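Wed 27 January

Cold again, and dark when I got up, but I slept well and woke before the alarm, so I had time to stand at the kitchen window with my coffee and watch the neighbor's porch light go off. I do like that half hour. I meant to write last night and fell asleep with the lamp on and the pen in the bed, so there is a small ink spot on the good pillowcase now and I will have to see what lemon juice can do.

This is the end of my fourth week of going everywhere by bus, and I want to get some of it down before I stop noticing things. When the car died in the fall I thought of it as a waiting period. I would ride the bus until I found another car, and I'd be cross about it, and that would be that. I was cross for the first few days, I'll admit it, mostly because I had the timetable upside down in my head and kept arriving at the stop just in time to see the back of the thing going off down the hill. But somewhere in the second week I stopped looking at the car listings over breakfast, and yesterday I noticed that I had let the subscription to the listings run out altogether and hadn't missed it.

The 7 is my bus. It comes down from Weltby, stops at the bottom of my street by the mailbox, and goes the long way through Vestongate before it gets to Grilatthorpe, where I work and where my aunt lives. There is an express that cuts out Vestongate completely and saves twenty minutes or so, and I took that at first, thinking I was being clever. It is always full and everybody on it looks at the floor. The 7 has room, and a heater under the third seat on the left that makes a ticking sound like an old stove, and the driver in the mornings plays the radio low enough that you get the tune and can't make out a word.

I had forgotten how much you can see from a bus. In the car I knew that road as a row of lights and one bad left turn. Now I know there is a house past the lumber yard where they still have the porch pumpkins out, gone all gray and sunk in on themselves, and a field behind the church with two donkeys in it, and a barber who sits in his own chair reading when there are no customers. This morning the donkeys had their coats on. One green plaid, one plain brown, and the one in plaid was standing on the only bit of rise in the field as if he'd dressed for it.

At the Vestongate stop the woman with the cello got on. She gets on most Wednesdays and we have reached the stage of nodding. The cello has the seat by the window and she takes the aisle, and she keeps one arm around it over the bumps. I keep wanting to ask what she is working on, and I keep thinking I'll wait until she isn't busy, and then we are at the college and she is off. Next week, maybe. I have never in my life known how to start talking to a person on a bus. My mother could do it before she had even sat down. She would come home from the dentist's knowing where somebody's grandson was stationed and how a third person's hip had healed, and we would all roll our eyes, and I'd give a good deal now to have paid attention to how she did it.

Work was work. The radiator in the back office has come back to life and we all took our sweaters off by ten and put them on again by noon when it quit. I did the quarterly letters, which I don't mind, and ate my lunch at the desk, which I do mind, and promised myself soup later as a reward. 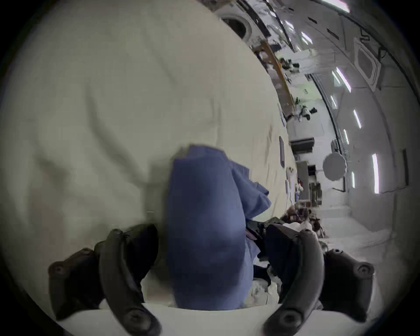 Packing for a day on the bus has turned out to be the part I had to learn from scratch. The car was a closet on wheels, really. I had an umbrella in there, and a second umbrella, and library books I'd forgotten I had, and a pair of shoes, and a blanket that smelled of the beach, and when the tow truck man asked me to clear it out it took me two trips up the stairs. Now whatever I take in the morning I carry all day, and I think about each thing while I stand in the hall with my boots on. I started out with the big leather tote and had a sore shoulder inside a week. These days I want cloth and nothing else. A soft blue fabric bag is just the kind, one that bulges and folds where it likes and has a bit of loose cloth spilling over at the side, and if it gets creased, well, so am I by the time we reach Grilatthorpe. Into mine go the book, the apple, the bus pass, the spare gloves and my reading glasses in the hard case. The umbrella gets carried in the hand. I've left one on the 7 already this month and got it back the next morning from behind the driver's seat, with a paper tag on it saying FOUND in very beautiful handwriting.

After work I walked to my aunt's, which is 12 minutes if the sidewalks are clear, and they were mostly clear. She will be 85 in June and is already planning what she will wear. She has started another jigsaw, a harbor this time, 1,000 pieces, and it has eaten the dining table, so we had tea with the cups on the windowsill. She does the sky first. I have never met another person who does the sky first. She says the boats will keep, they're the easy part, and if you leave the sky till the end you come to hate it. I found her four pieces of sky and a piece of mast and was praised for the mast and told that one of my sky pieces was water, which I still doubt.

She wanted to hear all about the bus. I think she worries that I'm lonely on it, or cold. I told her about the donkeys and she was delighted, and then she told me something I had never heard before, that when she was first married she rode the Weltby bus in to the cannery office every day for six years, and that it had wooden slat seats and a conductor who sang. She sang me what he used to sing, or the front half of it anyway, the back half has gone. And she said that in bad weather he would make them wait, the driver and the whole bus, if one of the regulars wasn't at her stop, and he'd lean out and look up the street for her, and people grumbled but not very much, because they each thought it might be them some morning. I have been turning that over all evening. I knew she had worked at the cannery. I didn't know about the singing, or that she used to do her mending on the ride home until the light went.

I asked if she'd like to come with me one Saturday, just for the ride, out to Weltby and back, and see what's left that she knows. She said it would be a silly thing to do in winter at her age, and then ten minutes later, while she was hunting for a piece with a bit of gull on it, she asked me what time the Saturday one left. So I think we are going. I'll have to look at the steps. The newer buses kneel down at the curb with a sort of sigh, but on weekends they send out one of the old ones now and then, and the first step on those is a climb even for me. I'll call the office tomorrow at lunch and ask.

Then soup. I went to Khương, the little place across from the bus shelter, where the windows were so steamed up that I couldn't see whether there was a table until I was inside. There was one, right at the end by the fish tank. I had the beef noodle soup with extra herbs, and I took far too much of the chili, the way I always do, and sat there with my nose running and my book propped against the sauce bottles, as happy as anything. From that table you can see the shelter if you rub a little hole in the steam, and I rubbed my hole and kept an eye out. A family at the big table were having a birthday, a small boy in a paper crown who would eat only the noodles, one at a time, held up high over his mouth. His grandmother was eating everything he'd left and keeping the bowl near him so he wouldn't notice.

I missed the 6:10, on purpose I suppose, as I could see it perfectly well through my hole. I had a second pot of tea and finished my chapter. The book is the long one about the lighthouse keepers and I'm past the middle. There has been a shipwreck at last. I had begun to think there would only be weather.

The ride home was dark the whole way, and I can't say I saw a thing apart from my own face in the glass and the lit-up windows going by. The heater was ticking. A young man across from me slept with his mouth open and his hands folded, and woke up exactly at his stop, thanked the driver, and got off, all in one movement. I don't know how people do that. I rode past my own stop once in the first week, wide awake, and had to walk back up from the feed store.

It had started to snow a little when I came up the street, very fine and dry, the sort that doesn't land so much as hang around. I stood on the steps for a bit with my keys out. The mailbox had a bill in it and a seed catalog, and I have the catalog here beside me now. I always order too many beans. Last year I had beans on every sill in the house and gave them away to people who were already giving beans away themselves. This year I'd like one good row along the fence and maybe some sweet peas for my aunt, who likes to have them in the blue jug for her birthday, so those ought to be started early indoors. I need to find out whether the old seed I saved is any good. It's in an envelope in the desk, I think, or the kitchen drawer.

Things to do tomorrow before I forget them: call the bus office about Saturday and the steps. Lemon juice for the pillowcase. Library book back, it's due. Get stamps. Ask at work about the radiator again, nicely. I should also look for the plaid thermos, which would be just the thing for two people on the way to Weltby, and which I last saw when we emptied the car, so it is in one of those boxes in the hall closet that I have been walking past since the fall. I'll have a look now, in fact, before I brush my teeth. I can hear the plow going by at the bottom of the hill.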